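Help wanted: part-time person for a small craft supply shop in Vimness

Hi, I'm Theda Brinkmann, and I run the craft supply shop on the corner across from the post office in Vimness. If you've ever come in for one spool of thread and left with a bag full of felt, you've met me already! I'm looking for someone to join us starting in March, and I'd love it if that someone turned out to be you.

It's just two of us right now, me and Mattes Fuchs, who takes care of the online orders and is a lot more organized than I am. We've gotten busier over the past year (the weaving crowd found us, and then they told the knitting crowd) and the back room is getting away from us. We have 3,971 items in the stock system and I'd guess a good few of them are in the wrong drawer.

So what would you be doing? Mostly serving customers, cutting fabric and ribbon, packing parcels, and putting deliveries away. You'd also help set up for our evening classes, which run from 6 to 8 in the side room. We do beginner weaving, pom-poms, wreaths, card making, and whatever Edeltraud Hollmann feels like teaching that month. She's been with us for years and her bookbinding class fills up the same day I post it. You don't have to teach anything. If you want to, though, please say so, I'm always short a teacher in the fall.
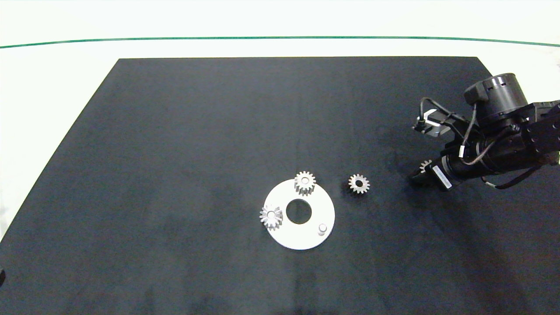 A white ring on one of our black mats.

You don't need retail experience. I'd much rather have someone who likes making things and doesn't mind being asked the difference between two kinds of glue six times before lunch. You should be okay with lifting boxes of yarn, standing for a good part of the day, and doing simple math at the cutting table. We use Joneo for the register and the stock list, and Mattes will show you how it works (it took me a week, you'll be faster).

The job is 20 hours a week, spread over four days, and one of those is always on the weekend. Shifts start at 9:30 or at 1, and on class nights whoever is on late stays until we've swept up. Pay is hourly, and we'll talk about the rate on the phone before you come in, so you're not making the trip for nothing. You get a staff discount on everything in the shop except the Mühlbauer looms, where my own margin is so thin I barely get a discount myself.

We're a 10-minute walk from the station, and the bus from Clurnton stops right outside. There's parking behind the bakery after 5, but before that you'll have to try your luck on the side streets.

To apply, send me a few lines about yourself and a picture of something you've made. It can be half finished, I have a whole closet of those. No formal cover letter, please! You can email the shop or drop a note at the counter, and if I'm at the wholesaler, just leave it with Mattes. I'll call everyone back, even if it takes me a few days.

Theda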